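Chemistry Questions I Get All the Time

Last updated June 16, 2019

I run the Rodcombe chemistry help page, and the same things land in my inbox every term. I've put my answers in one spot so you can find them at midnight before a test (I know how you work!).

Why does the second ionization energy jump so much for sodium?

Sodium has one electron in its outer shell, and that one comes off fairly easily. The next one has to come out of a full inner shell, much closer to the nucleus and a lot less shielded, so the price goes way up. Look for the big jump in any table and you can tell which group the element is in.

Do I have to memorize the whole periodic table?

Please don't. Learn the first 20 elements and the names of the main groups, and look up the rest. I learned mine lying on my bed with a stack of cards, a few each night, and it stuck better than any long session at a desk. 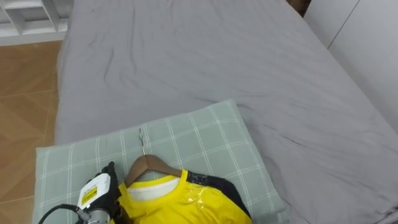
Gray fitted sheet, plenty of room for flash cards.

What's the difference between atomic number and mass number?

Atomic number is protons only. Mass number is protons plus neutrons. Aluminum has atomic number 13 and its common isotope has mass number 27, so it has 14 neutrons. If you change the protons you've got a different element, and if you change the neutrons you've got a different isotope of the same one.

Why do atoms get smaller going across a period?

This one trips up almost everybody, me included back in school. You're adding electrons, so surely the atom should get bigger? But you're adding protons too, and the new electrons go into the same shell, where they don't shield each other very well.
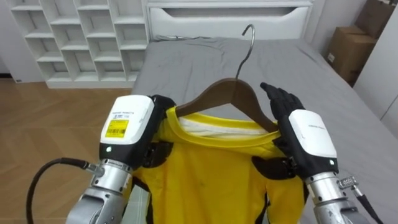 So the pull from the nucleus gets stronger as you go, and the whole cloud is drawn in tighter. Going down a group is the opposite story: every row adds a new shell, and the atoms get bigger.

Which workbook do you use?

The Vuorinen one, mostly. It has 316 problems with worked answers in the back. I like the Cutard cards for quick review, but they're thin on electron configurations.

Why do 4s electrons leave before 3d?

When you fill up an atom like iron, you write 4s before 3d. Once the 3d electrons are there, though, the 4s ones are the outermost, and they go first when you make an ion. Fe2+ is [Ar] 3d6, with no 4s at all.
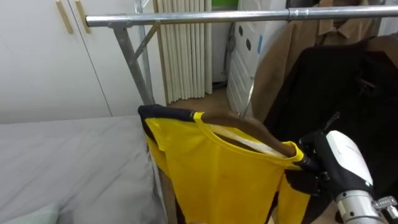 Yellow with dark trim, up on the rail.

Can I send you my homework?

You can send up to 3 questions at a time, and please show me what you tried first. I answer in the evenings, except in February, when I'm buried in grading.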